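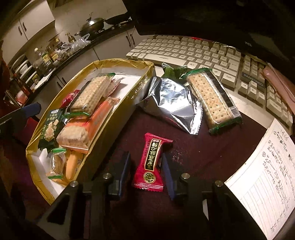 手持ちグリッパーの実演データ:つかむ前の「開いている区間」を短く切る方法について

掲示板:模倣学習・操作 > データ収集と前処理

投稿者:nuno_kire
投稿 #1

はじめまして。日本語は母語ではありませんので、読みにくいところがありましたらお許しください。

私たちのグループ(プロジェクト名は Drulia です)では、個包装のお菓子をつかんで箱に入れる作業を、手持ちグリッパーで集めた実演から学習しています。一番上の写真は手元のカメラの画像で、ひねり包装の赤い小袋が、開いた指の間にあるところです。左にお菓子の入った箱が見えます。

相談したいことは、前処理です。

実演は全部で1718本あります。このうち232本は、自己位置の推定が途中で飛んだので、除きました。残りを二つの方法で前処理して、同じ設定で方策を学習しました。

方法A:録画の始めから終わりまで、そのまま使う。
方法B:指が開いたままで、手先がほとんど動かない区間を短くする。具体的には、手先の速度がしきい値より低い時間が続いたら、その区間の最初と最後だけを残し、間を間引く。

ロボットで、条件ごとに102回ずつ試しました。結果は、方法Bのほうが成功率で9ポイント高くなりました。また、Aの方策は袋の上で止まってしまい、指を閉じない失敗が目立ちました。Bではこの失敗がかなり少ないです。

人間は、つかむ前に少し迷います。どこを持つか考えて、指を開いたまま待ちます。この「待つ」を方策がそのまま覚えてしまう、と私は解釈しています。

質問は二つです。
一、この解釈は正しいと思いますか。
二、しきい値は、作業する人ごとに変えるべきでしょうか。ゆっくり動かす人と速く動かす人の差が大きいです。

よろしくお願いいたします。

投稿者:hikidashi3
投稿 #2

興味深い結果をありがとうございます。似た経験があります。

観測に履歴を入れていない方策だと、止まっている場面の画像はどれもほとんど同じに見えます。その画像に対して「動かない」という行動がたくさん対応していて、「閉じる」は一回だけです。平均的には動かないほうが正しくなるので、一度止まると出られません。ですから一の解釈には賛成です。

確認ですが、観測の履歴は何フレーム入れていますか。行動は何ステップまとめて出していますか。まとめて出すステップが長いなら、この問題はもう少し軽いはずだと思いました。

投稿者:nuno_kire
投稿 #3

hikidashi3 さん、ご返信ありがとうございます。

履歴は2フレームです。行動は16ステップを出して、そのうち8ステップを実行してから推論し直しています。方策の実装は Nzioka を使い、設定はほぼ初期値です。指の開き幅は、観測にも行動にも入っています。

「一度止まると出られない」という言い方は、私たちが見た動きにとても近いです。袋の真上で、指を開いたまま、小さく揺れています。

投稿者:kamenoko_R
投稿 #4

少し反対の意見を書きます。

止まっている区間を間引くと、データの中で接近と把持の割合が増えます。つまりBがAより良かった理由は「待つ」を消したことかもしれませんし、単に把持の場面の比率が上がったことかもしれません。この二つは、今の比較では分けられないと思います。

分けるためには、方法Cが必要です。区間は消さずに、学習のときのサンプリングの重みだけを変えて、把持の近くがBと同じ割合になるようにする。CがBと同じくらい良ければ、比率の効果です。CがAに近ければ、nuno_kire さんの解釈が強くなります。

もう一つ。102回で9ポイントの差は、私にはあまり大きく見えません。袋の置き方は条件の間でそろえましたか。

投稿者:nuno_kire
投稿 #5

kamenoko_R さん、大事なご指摘をありがとうございます。

方法Cは考えていませんでした。ぜひやってみます。

置き方については、そろえました。上から撮った初期配置の画像を半透明で重ねて、それに合わせて手で置き直しています。ただし、袋は柔らかいので、膨らみ方まで同じにはできません。同じ種類の袋でも、何度もつかむと中の空気の寄り方が変わります。ですから完全に同じ条件とは言えないです。

9ポイントが小さいというご意見も、その通りだと思います。私は成功率よりも、失敗の種類が変わったことを重く見ていました。最初の投稿でそれをもっとはっきり書くべきでした。

投稿者:soroban_to_te
投稿 #6

横から失礼します。机の上に物がかなり多いようですが、これは評価のときの机ですか、それとも収集のときだけですか。キーボードの近くに銀色の袋やクラッカーの袋が置いてあって、自分ならまず片付けてから録画を始めます。

投稿者:nuno_kire
投稿 #7

soroban_to_te さん

収集のときの机です。評価の机は別で、Druldale にある実験室の白い台です。

収集では、机を片付けないという決まりにしました。理由は、以前きれいな台だけで集めたときに、背景に別の物が入るだけで方策が違うほうへ手を伸ばしたからです。生活の場所で集めた実演は395本あり、最初に書いた1718本の中に含まれています。残りは実験室の台で集めました。

投稿者:soroban_to_te
投稿 #8

なるほど。ただ、それならもう一つ気になることがあります。

生活の場所のほうが、人が迷う時間は長くないですか? 物が多いと、対象の袋の周りに指を入れる場所を探しますし、隣の物に当たらないように角度を変えたりします。そうすると、止まっている区間が散らかった机に多く集まっていて、Bで間引くとそちらのデータが多く減ることになります。

評価が白い台だけなら、散らかった机のデータが減って、実験室に近いデータの比率が上がっただけ、という説明もできてしまいます。kamenoko_R さんの指摘と同じ形の問題ですね。

投稿者:hikidashi3
投稿 #9

#8 の説明はありえると思いますが、それだと「袋の上で止まる失敗が減った」を説明しにくいです。場所の比率が変わっただけなら、手を伸ばす方向の間違いなど、別の失敗も一緒に減るはずではないでしょうか。

nuno_kire さん、ほかの失敗の内訳はありますか。数字でなくても、傾向だけでもよいです。

投稿者:nuno_kire
投稿 #10

お二人ともありがとうございます。失敗の記録を読み直しました。傾向を書きます。

袋の上で止まる:Aに多く、Bでは少ない。
指が袋の端だけをはさみ、持ち上げる途中で落とす:AもBもあまり変わらない。
透明な包装の袋で、高さを間違えて指先が台に当たる:AもBも変わらない。どちらにも多い。
箱の縁に袋が引っかかる:Bのほうが少し多い。

最後の項目は、自分でも見落としていました。間引きの条件は「指が開いている区間だけ」にしたつもりでした。しかし実装を見たら、箱の上で指を開いた直後も条件に入っていました。人はそこで、袋がちゃんと入ったか少し見てから手を引きます。その時間まで短くなっているので、Bの方策は放したあとすぐ手を引いて、指に張り付いた袋を縁まで連れて行くことがあるようです。

これは私の間違いです。方法Bを直して、最初に指が閉じる前の区間だけを対象にします。

投稿者:kamenoko_R
投稿 #11

よい発見だと思います。ただ、それは実装の間違いというより、この方法の弱いところが見えたのだと思います。

速度が低い時間には、少なくとも二つの種類があります。考えているだけの時間と、物が落ち着くのを待つ時間です。後のほうは作業に必要で、消してはいけません。しきい値だけでは、この二つを区別できません。お菓子の袋では「閉じる前」「放した後」で分ければ足りるかもしれませんが、たとえば注ぐ作業なら、もう通用しないでしょう。

ですから、私は間引きを一般的な方法としてはすすめません。待つ時間は残し、モデルの側で扱うほうが安全だと考えています。

投稿者:hikidashi3
投稿 #12

私はそこまで慎重でなくてもよいと思います。

作業が決まっていて、どの待ち時間が不要かを人が言えるなら、データの側で消すのが一番安いです。モデルの側で扱うと言っても、履歴を長くすれば今度は別の問題が出ます。履歴から前の行動を写すだけの方策になって、画像を見なくなるものを何度も見ました。

一般的な方法ではない、という点には同意します。

投稿者:tsumi_ki
投稿 #13

二の質問に答えがまだないようなので、書きます。

私のところでも、手持ちの道具で複数の人に集めてもらっています。しきい値を人ごとに変える方法を試しましたが、おすすめしません。人ごとの速度の分布から決めると、その人が苦手な物を多く担当した日に、分布がまとめて遅いほうへずれます。結果として、動いている区間まで間引いてしまいました。

代わりに、固定の低いしきい値を使い、さらに位置の移動量の条件を足しました。速度が低く、しかも区間の最初と最後で手先の位置と向きがほとんど変わらない場合だけ間引きます。ゆっくりでも進んでいる動きは残ります。速い人と遅い人の差は、その後に時間を伸び縮みさせて合わせています。

位置の推定には Cedby を使っていますか。もしそうなら、静止中でも推定値が少し流れることがあるので、移動量の条件は少しゆるくしたほうがよいです。

投稿者:nuno_kire
投稿 #14

tsumi_ki さん、とても具体的で助かります。はい、Cedby です。

静止中に推定値が流れることは、知っていましたが、間引きの条件とつなげて考えていませんでした。232本を除いたときに見ていたのは、大きく飛ぶものだけです。小さく流れるものは残っていると思います。

一つ教えてください。向きの条件は、手首の回転もふくみますか。ひねり包装の小袋では、人が位置を変えずに手首だけを回して、指を当てる向きを探すことが多いです。この動きは、迷いなのか、必要な動きなのか、私には決められません。

投稿者:tsumi_ki
投稿 #15

ふくみます。回転している間は間引きません。

迷いかどうかは、私も決めていません。回してから元に戻した場合は迷いに近いですが、戻さなかった場合は必要な動きでしょう。区間の最初と最後を比べる条件だけだと、「回して戻した」が消えてしまいますので、途中の最大の回転量も見ています。私は残すほうに倒しています。

投稿者:kamenoko_R
投稿 #16

#15 の「残すほうに倒す」に賛成です。消したものは学習の後では見えませんから。

それから、透明な包装で指先が台に当たる失敗のほうが、私には深刻に見えます。AでもBでも変わらないなら、間引きとは別の原因ですね。指先の画像だけで高さを判断しているのでしょうか。

投稿者:nuno_kire
投稿 #17

はい、手元のカメラだけです。深度は使っていません。

透明な包装は、光の反射で縁の見え方が変わり、袋の上の面がどこにあるか、画像では分かりにくいです。人が持って集めるときは、指が台に触れたことを手で感じて、自分で高さを直します。しかしその感覚はデータに入りません。画像と軌道だけが残ります。ですから、実演は上手にできているのに、方策にはその理由が伝わらない、という状態だと思います。

この話は別のスレッドにしたほうがよいかもしれません。

投稿者:soroban_to_te
投稿 #18

別スレッド、お願いします。読みたいです。

#8 で書いた場所の比率の件は、まだ残っていますよね。間引いた後に、生活の場所と実験室のフレーム数がどう変わったかだけでも出せますか。学習をやり直さなくても分かるはずです。

投稿者:nuno_kire
投稿 #19

集計しました。soroban_to_te さんの予想は当たっていました。生活の場所の実演は、実験室の実演よりも多く間引かれていました。ですから、AとBでは場所の比率も変わっています。

これで、私の最初の比較には三つの違いが混ざっていたことになります。待つ区間の有無、把持の近くの割合、場所の割合です。「Bのほうがよい」とは言えますが、「待つ区間を消したからよい」とは、まだ言えません。最初の投稿の書き方は強すぎました。

次の実験は、このようにする予定です。

A:そのまま。
B2:最初に指が閉じる前だけを間引く。tsumi_ki さんの移動量と回転量の条件を入れる。
C:区間は消さず、把持の近くの重みをB2と同じにする。
D:B2と同じ間引きで、場所の割合をAと同じになるように重みで戻す。

評価は、白い台に加えて、物の多い机でも行います。ロボットの予約が日曜日しか長く取れないので、すぐには終わりません。

投稿者:hikidashi3
投稿 #20

計画はよいと思います。細かいことですが、四つの条件は順番を混ぜて試してください。同じ袋を使い続けると後の条件ほど袋がくたびれて、つかみやすさが変わります。#5 に書いてあった空気の話と同じです。

投稿者:kamenoko_R
投稿 #21

できれば、試す人には今どの条件かを見せないようにするとよいです。袋を置き直すときに、どうしても手加減が入りますので。

私はまだCがB2に近くなるほうを予想しています。

投稿者:nuno_kire
投稿 #22

順番を混ぜることと、条件を隠すこと、両方とも計画に入れました。方策のファイル名を番号だけにして、対応表は評価が終わるまで開かないことにします。

袋は、新しいものに替える回数も決めておきます。私の予想はDがB2とほとんど同じで、CはAとB2の間です。結果が出ましたら、このスレッドに書きます。透明な包装の件は、新しいスレッドを立てました。題名は「手元カメラだけで透明フィルムの高さを合わせるには」です。

投稿者:tsumi_ki
投稿 #23

Cedby の静止時の流れを調べるなら、道具を台に置いたまま録画して、推定値の動きを見るのが早いです。画面に模様の少ない壁しか入らない置き方と、物が多く入る置き方の両方で録っておくと、しきい値を決めやすいと思います。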